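Fivus Bench Guide » Section 6. Comparing Grippers on the Tabletop Station

6.1 Purpose of this section

This section explains how to compare two grippers on the same arm, using household items as test objects. It applies to all stations fitted with the Atis controller. Operators should complete Section 4 (Mounting and Payload) and Section 5 (Fixed Camera) before starting.

The procedure produces a comparison between grippers only. It is not suited to comparing arms, and results from different stations should not be placed in the same table.

6.2 Before you begin

1. Confirm that the emergency stop is within reach of the operator's chair and that it has been tested on the day of use.

2. Check the finger pads for cuts, dust and grease. Replace worn pads in pairs.

3. Enter the mass and center of gravity of the gripper in the Payload page of the Atis controller. The values for the first gripper do not carry over to the second.

4. Run the idle test with the gripper open and no object held. The arm should stay in place when guiding mode is switched on. If it drifts up or down, return to step 3.

5. Take a reference picture of the empty station from the fixed camera and store it with the run.

CAUTION: Do not change a gripper while the arm is powered. The Grustenico adapter plate carries live contacts.

6.3 Laying out the test objects

6. Place flat items, such as plates, where the gripper can approach from above and from one side. Plates stored in a rack should lean in the same direction for every run.

7. Place tall items away from the straight path between the arm and the rack.

8. Keep hanging items, such as mugs, at the far side of the table. The elbow of the arm needs more room there than the gripper does.

9. Mark the position of each object with tape on the table surface, then remove the objects and take a second reference picture.

Note: Baskets and trays that are used as targets must be marked as well. A target that has moved a short distance will change the result as much as a poor grip.

6.4 Running the comparison

10. Mount the first gripper and load the task file. The standard file contains a dish transfer, a mug transfer and a basket placement.

11. Set the closing force to the lowest value listed for the gripper. Raise it one step at a time until the object is held through the full lift.

12. Turn the wrist 90 degrees with the dish held level. Record any slip that can be seen at the rim.

13. Repeat each task with the same start position. Do not correct the position of an object by hand during a run.

14. Switch off the arm, mount the second gripper and begin again from step 2 of this section.

15. Save both sets of results under one run name. The controller will refuse a run name that has only one set attached.

CAUTION: When two arms share a station, the arm that is not under test must be parked with its brakes closed. Cables from the parked arm must be kept clear of the table edge.

6.5 Holding a dish level

The level hold is the part of the comparison in which grippers differ most. Parallel fingers meet a curved rim at very few points, and a dish that seems secure during the lift may tip when the wrist turns. Straps and soft covers can be fitted to the fingers, but they must be listed in the run notes — a gripper with a strap is treated as a separate gripper.

Keep the dish low over the table for the first hold. Raise the height only after the low hold has been passed.

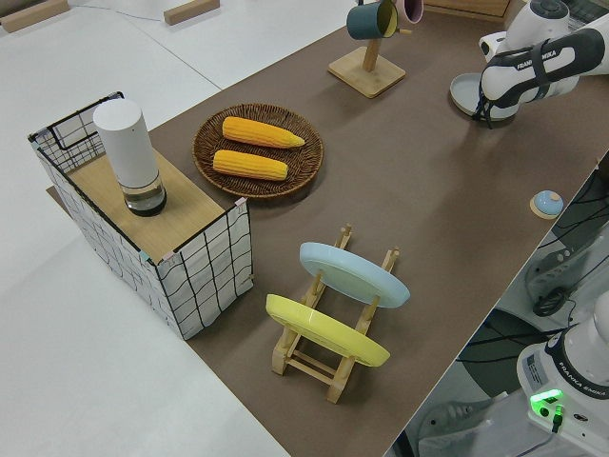

Maarja Rozīte asks that the low hold be timed from the moment the arm stops moving, and not from the moment the fingers close. On the Ozoliņš station the two readings differed by almost 2 seconds, and a gripper that should have failed was passed. She would also like the closing force written beside each time.

Both requests have been adopted. The timer in the Atis controller now starts when all joints report standstill, and the force value is copied to the results page. Stations running an earlier release should enter the two values by hand.

6.6 If a hold fails

16. Press Stop and wait for the brakes to close.

17. Support the dish from beneath before opening the fingers.

18. Enter the failure in the run notes, with the force and wrist angle at the time.

19. Check the pads again as in step 2. If they are clean and undamaged, repeat the hold once at the same force. A second failure ends the run for that gripper.

Spare pads and adapter screws are listed in Section 9.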